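Quem somos

Olá! Eu escrevo esta página porque perdi no sorteio do almoço, e porque a versão antiga ainda dizia que fazíamos consultoria de embalagens, coisa que deixámos há muito. A Hasavden é uma empresa pequena, instalada num primeiro andar por cima de uma oficina de bicicletas, e trabalha numa coisa só: ensinar braços robóticos a mexer em objetos moles, compridos e teimosos. Cabos, sobretudo.

Começámos com caixas, como toda a gente. Uma caixa tem cantos, fica onde a pousamos e não muda de forma quando lhe pegamos. Depois um cliente, a Ledent, que recondiciona equipamento de áudio devolvido, perguntou-nos se conseguíamos tratar dos auscultadores que lhes chegavam com os fios num novelo. Dissemos que sim com uma confiança que hoje me faz corar. As primeiras semanas foram péssimas (quem cá estava em julho ainda se lembra do barulho), mas ficámos apaixonados pelo problema e nunca mais largámos.

O método chama-se Pluvow e nasceu de uma teimosia do Krishnamoorthy Rajan, que chefia a nossa investigação. A ideia corrente era reconstruir o cabo inteiro, ponto por ponto, saber o que passa por cima e o que passa por baixo, e só depois planear o movimento. Funciona bem com uma corda grossa em cima de uma mesa lisa. Com um fio fino e preto, enrolado em si próprio, o modelo enganava-se num cruzamento e daí para a frente era tudo disparate. O Rajan propôs que deixássemos de querer perceber o nó todo: o robô escolhe um troço de que tem a certeza, segura com uma mão, puxa um bocadinho com a outra e volta a olhar.
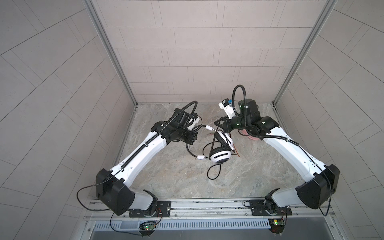

Esse "volta a olhar" é metade do trabalho. Cada puxão muda a forma do fio, e o Pluvow usa a diferença entre o antes e o depois para decidir o passo seguinte. Se o troço cedeu, continua. Se ficou preso, larga e tenta noutro sítio. Parece pouco, eu sei! Mas larga mesmo, e foi isso que nos custou mais a ensinar, porque as demonstrações humanas que gravámos no início eram de pessoas impacientes (eu incluída) que puxavam sempre mais um bocado.

Vamos aos números, que há sempre quem escreva a pedir. Treinámos com 300 demonstrações feitas por nós, à mão, com os dois braços teleoperados. No último ensaio completo fizemos 370 tentativas com fios que o sistema nunca tinha visto, e em 357 o cabo acabou desembaraçado sem ajuda de ninguém. Nas restantes, a falha mais comum foi a ficha: uma ponta rígida prende-se numa laçada e o robô confunde isso com um nó apertado. Ainda não temos boa solução. O Rajan acha que se resolve com mais dados, eu acho que se resolve com dedos mais finos, e a discussão dura desde o inverno.

Também olhamos para o que está perto da garra, e não só para a vista geral. De longe, dois fios escuros encostados parecem um. De perto percebe-se qual vai para onde, desde que a própria mão não tape o que interessa, e por isso cruzamos sempre as duas vistas antes de fechar os dedos.
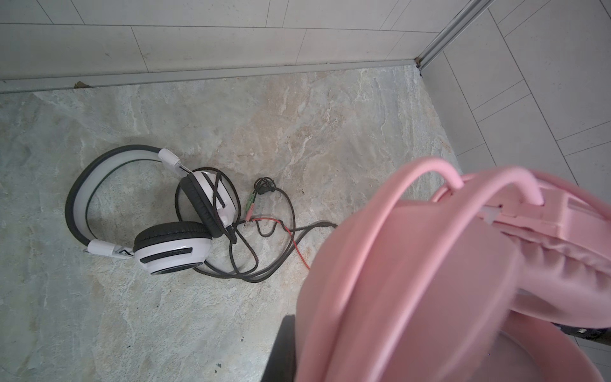 Auscultadores brancos e pretos com o cabo enredado e, em primeiro plano, o par cor-de-rosa junto ao dedo da garra.

Quanto à equipa, somos poucos e fazemos de tudo. As peças mecânicas vêm da Babić, que nos atura pedidos de última hora com uma paciência de santo. Temos 31 pares de auscultadores numa prateleira, todos usados, todos com nome, e aceitamos doações (quanto mais enrolados, melhor, a sério).

Se quiser visitar o laboratório, escreva-nos primeiro, que a campainha anda caprichosa. Recebemos estagiários duas vezes por ano e não exigimos experiência com robôs, só vontade de repetir a mesma coisa muitas vezes e tomar notas decentes.

Página atualizada: domingo, 15 de março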